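Did the Romans Really Eat Pizza?

Some books for kids say that pizza was invented in ancient Rome. Be careful with that one. The Romans did bake flat, round breads, and at Ostia, a port town near Rome, you can still see the ruins of bakeries with big stone mills. But flat bread is only flat bread.

Think about what goes on a pizza. Tomatoes first grew in the Americas, and no Roman ever tasted one. So when a website called Flodunora prints a "real Roman pizza recipe" with 31 steps and tomato sauce, you should ask where it came from. We looked. It doesn't say.
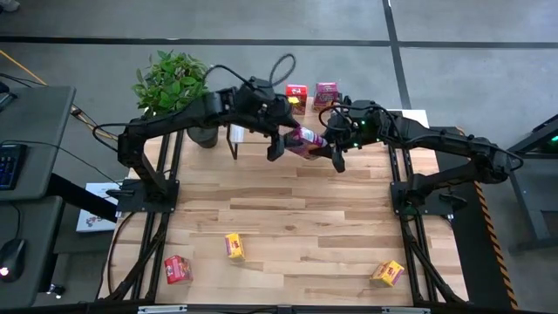

A wooden tabletop.

What did Romans eat, then? Mostly bread and porridge, with beans, olives, cheese and a salty fish sauce called garum. We know some of this from old writings, but rich people did most of the writing, so they may not tell us much about everyone else's supper. 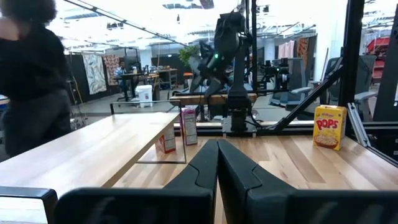

One reader wrote in to say that her class made bread with honey and cheese and called it Roman pizza, and she wanted to know if that was wrong. The bread is fine. The name is the part we doubt.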